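How Does a Robot Know What to Do Next?
Jarmont Learning Pages: Computing for ages 9 to 12

When people think about robots, they usually think about metal arms, wheels and motors. These parts are important, but they cannot do anything useful alone. A robot also needs software. Software is the set of instructions that a computer follows. This page explains how the software inside a robot helps it to sense, to plan and to move.

What is robot software?

A robot's software is usually made of several programs that work together. Each program has its own job. One may look after the camera. Another may decide where the arm should go. A third may send signals to the motors. The programs pass messages to one another many times every second.

At Jarmont, our teaching robot is called Plulus. It is an arm that practises kitchen tasks, such as picking up an object from a worktop and putting it down in a new place. Its main control program is called Skindel. We shall use Plulus and Skindel to explain each step.

Step one: sensing

Before a robot can move safely, it must find out what is near it. This part of the work is called perception. A camera sends pictures to the computer, but a computer does not see a picture as you do. It receives a very long list of numbers. Each number tells it how bright, or what colour, one tiny dot of the picture is.

The perception program searches these numbers for patterns. It may look for edges, where one colour stops and another begins. It may look for shapes it has met before. When it finds a good match, it gives the object a name and works out how far away it is.

The program is not always certain. It gives each answer a score out of 100. Skindel will only allow Plulus to reach for an object if the score is 80 or more. If the score is lower, the arm stays still and the camera looks again.

Shiny surfaces, patterned surfaces and shadows can all cause difficulty. The edge of a dark shadow can look very much like the edge of an object. People have the same trouble sometimes, for example when a coat on a door looks like a person at night.

Step two: planning

Once the robot has found an object, it must decide how to reach it. This is called planning. You make plans of this kind all day without noticing. If you want the salt at dinner, your hand goes round the water jug and not through it.

The planning program imagines many paths for the arm. It throws away any path that would hit something. It also throws away any path that would bend the arm further than its joints allow. From the paths that are left, it chooses one that is short and smooth. For a simple task, Skindel tests up to 43 paths before it chooses.

The planner must also think about how to hold the object. A tall bottle might be held around the middle. A plate is better held by its rim. A soft fruit needs a gentle grip, and a heavy tin needs a firm one.

Step three: control

A plan is only a set of instructions. The control program turns it into movement. It tells each motor how far to turn and how fast. It then checks what has really happened, using sensors in the joints.

Suppose a joint should have turned 5 degrees but has turned a little less. The control program notices the difference and adds a small push. This checking and correcting is called feedback – it is the same idea that lets you ride a bicycle in a straight line.

Practising on a computer

Testing new software on a real arm can be slow, and mistakes may break things. For this reason, programmers often begin with a simulation. A simulation is a world made entirely inside a computer, rather like the world of a video game. It has its own floor, its own light and its own rules for how things fall. The simulation used at Jarmont is called Lã.

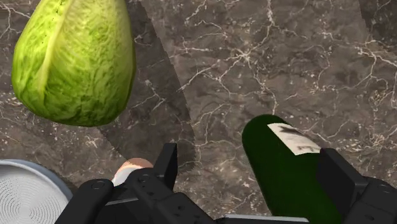

A simulated kitchen has to be difficult enough to be useful. If every object stood alone on a plain white table, the software would learn very little about real kitchens. Programmers therefore add patterns, shadows and different kinds of objects, and they place some things so that they partly hide others. The black gripper has one finger against the side of a tilted green bottle, and behind its left part is a small object with only its rounded brown top and a little white showing. A perception program has to make a sensible guess about the rest of such an object. The pale veins in the dark marble give it a great many extra lines to sort through, and a broad shadow with a jagged edge lies across them.

A simulation can be stopped, changed and started again. The programmers can move the light, change the worktop or swap one object for another, and then run the same task once more. They keep a record of every attempt so that they can compare one version of the software with the next.

A simulation is never a perfect copy of the real world. Real objects can be sticky, dented or heavier than expected. When a new version of Skindel has done well in Lã, it must still be tried slowly and carefully on the real arm. At Jarmont, 2 adults are always present for these tests, and one of them stands beside the stop button.

Words to know

Software: the instructions that a computer follows.
Perception: working out what is nearby, using cameras and other sensors.
Planning: choosing a safe way to move.
Control: turning a plan into movement.
Feedback: checking what has happened and correcting it.
Simulation: a pretend world inside a computer, used for testing.

Try it yourself

Ask a partner to be the robot. Place a cup on a table with a few safe objects around it. Your partner should wear a blindfold and may only follow your spoken instructions, such as 'move your hand left' or 'close your fingers'. Write down each instruction as you give it. When your partner is holding the cup, put everything back and read out the same list again. Then move the cup a short distance and read the list a third time. Talk together about which instructions had to change.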